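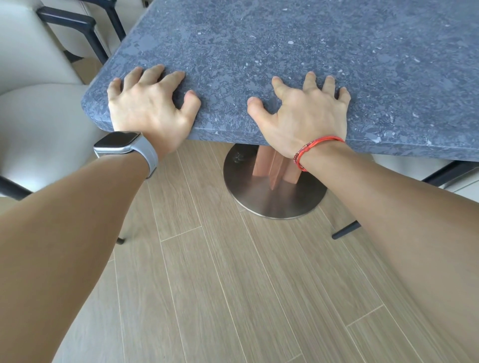
我想替公园里的石桌说几句好话。

去年搬到Trinham路这边以后，我才重新认识了这种东西。以前路过只觉得它又笨又凉，占地方，现在每天傍晚都要去坐一会儿，有时候带一本书，有时候带半袋花生，有时候什么也不带，就听旁边的人吵棋！真的，整条街最热闹的地方就是那几张桌子，比隔壁Weltska商场的中庭热闹多了。商场那里的椅子倒是软，可是坐久了总有人来问你要不要点单。

石桌不问。你可以坐五分钟，也可以坐到路灯亮。它不用充电，不用扫码，下过雨拿袖子一抹就能接着用。我住的楼里有位老先生，在同一张桌子上下了31年棋，棋友换了好几拨，桌子没换过。他说冬天垫个棉垫子，照样下。 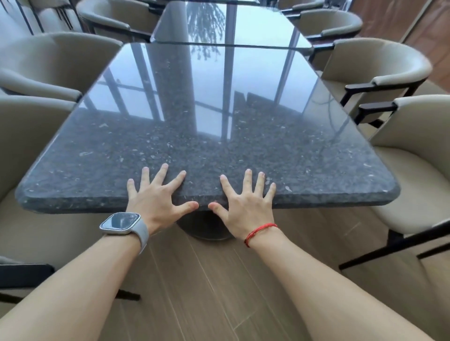 双手按在深色的花岗岩桌面上，手指张开。

所以听说有人提议把老石桌统统换成轻便的折叠桌椅，我是着急的。理由我都看过：石桌重，挪不动，办活动碍事，磕坏了也不好补。这些都对，我不抬杠。可是“挪不动”恰恰是我最喜欢它的一点啊！一张桌子天天在那儿，人才会跟人约“老地方见”。折叠桌收进库房，得有人管钥匙，得登记，得按点归还，最后多半就是没人去借了。我老家的Zotent小区就是这么办的，买了56套，崭新的，我过年回去两趟，一套都没见摆出来过，倒是楼下几位阿姨自己搬了小马扎，围着花坛打牌。

再说钱。那边翻修一张旧石桌，打磨、补缝、重新找平，报价是800块，能再用好多年。我觉得这笔账很好算。

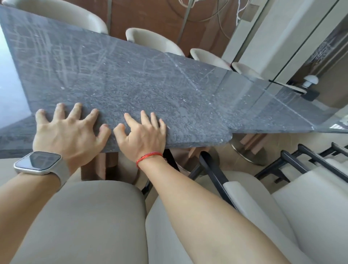
Sumeya Teshome读完初稿给我留言，说我光顾着夸了：石桌旁边的石凳太矮，她母亲坐下去就站不起来，轮椅也推不到桌子跟前，“老地方”对有些人来说一直是去不成的地方。

她说得太对了，我当天就拿着卷尺下楼去看。凳子是和地面浇在一起的，四面都有，轮椅确实没有位置。我在这里坐了这么久，居然一次也没往这上面想过，挺惭愧的。不过我越想越兴奋，因为这个毛病好改：每张桌子拆掉一面的凳子，空出来的那一面轮椅能进，婴儿车能停，自己带椅子的人也方便。剩下的凳子里挑几个加高，装上扶手。桌子本身一点都不用动。

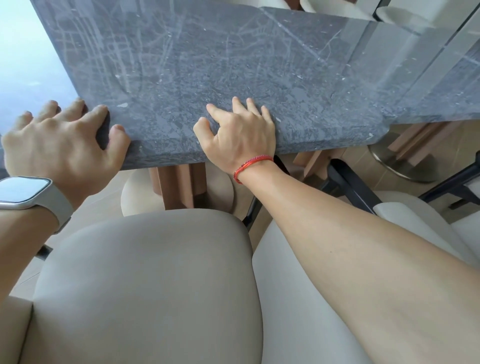

Gebremichael街的小广场就这么改过，地方不大，我专门坐了18站公交去看。有孩子趴在桌边写作业，有人择豆角，还有一位坐轮椅的大姐在教别人织毛衣，周围围了一圈人，针法讲得又快又细，我站在后面听了半天，一针也没学会，但是开心得不得了，差点误了回来的车。

我当然知道，一座城市要操心的事情多得很，桌子排不上号。可人总要有个不花钱就能坐下来的地方，能摊开一份报纸，能把胳膊肘搁上去，能跟不认识的人说上两句闲话。我们这条街已经有了，就在树底下，修一修，改一改，够大家再用很久。意见征集到四月底截止，居委会门口有表，我已经填了，凳子那一条写在最前面。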